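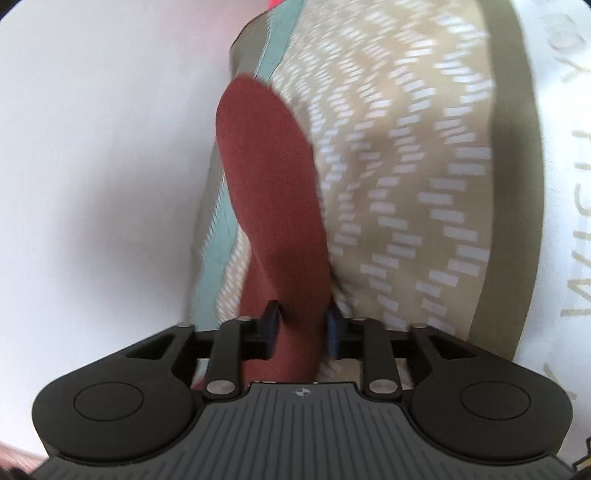 Figure 3. Hand-held gripper closed on a maroon fabric piece during collection.

3.2 Collecting the demonstrations

We went back and forth on teleoperation for a while. Our first try used the Skoltton arm driven from a leader device, and folding one garment that way wore everybody out (me most of all!). So we switched to the hand-held gripper and just did the chores ourselves, in a real bedroom, for 312 episodes. 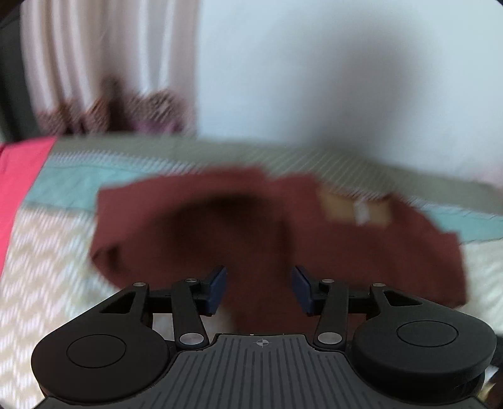 Figure 4. Open fingers at the lower edge of a bunched garment on the bed.

Each episode starts from a crumple, and I asked Oleksandra Yurchenko to make those as mean as she liked. She did. We threw out 36 episodes where tracking dropped, mostly during quick wrist turns,

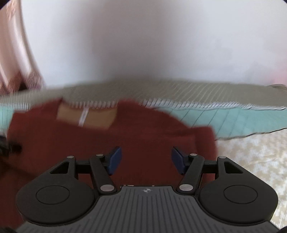

and kept the rest without trimming the pauses. I know some people cut those, but a pause before a grasp is often where the person is deciding something, and our policy seems to like having it. 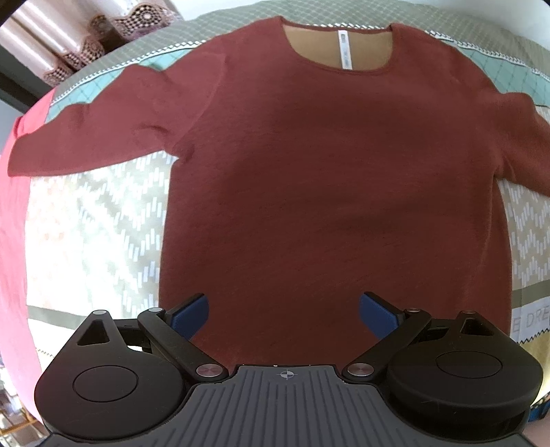
Labeling the end state was harder than I expected. Two of us would look at the same last view and argue about what counts as flat. A sweater with both sleeves out to the sides and the care label showing in the neck opening is an easy yes, even with a few creases near the shoulder. For the rest we wrote a short rule, given in Appendix B.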